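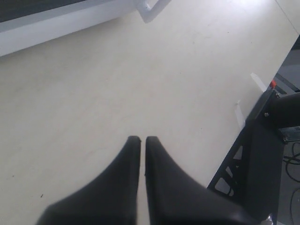 The pale benchtop surface at the Flarnham test kitchen.

Benchtop microwave checks are under way at the Wurkurero test kitchen in Flarnham, where the shared lunchroom appliances are being assessed ahead of a refit in May. The work covers door travel, bench clearance and the handling of lidded food containers. It is limited to countertop models with mechanical controls.

Wurkurero has set the bench up as a plain, light-coloured surface with no splashback, so that clearances can be measured from any side. Each oven is placed with its door facing the operator and checked in 3 positions: closed, ajar and fully open. Door swing is recorded at the handle edge and again at the hinge - the second figure decides how close the oven can sit to a wall or cupboard.

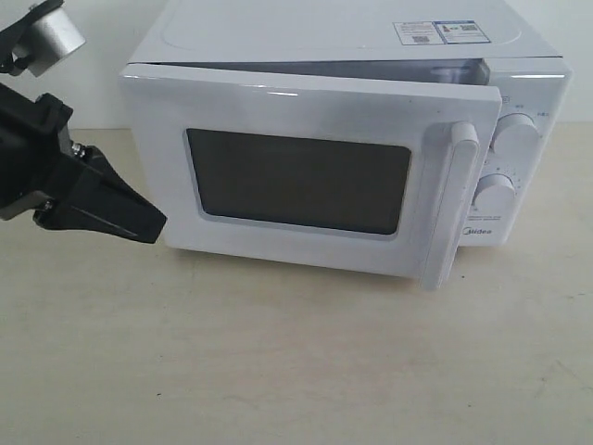 Two-knob ovens were shortlisted over keypad models on the grounds of simpler servicing. Stuketus, which supplies the kitchen fit-out, asked for the handle to be reachable from either side of the bench, and for any warning label on the cabinet top to stay uncovered once shelving goes in above. The shelf height has not been settled.

The container portion of the program uses rectangular lidded tubs of the type sold by local caterer Hoàng. A tub is put into the cavity, taken out again and set down on the bench, for 31 cycles per oven. Tubs are not heated in this stage. Assessors note whether the tub catches on the cavity opening or the turntable, and whether the lid stays seated when one end is lifted before the other.
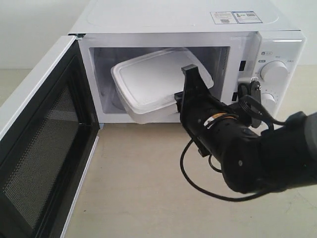
A white container with a translucent lid at the cavity opening, door fully open.

The refit budget allows for 165 millimetres of free bench in front of each oven, as a set-down space. Wurkurero will review that allowance on Wednesday, once the door swing figures have been tabulated. Heating trials are scheduled as a separate stage and will use the same tubs.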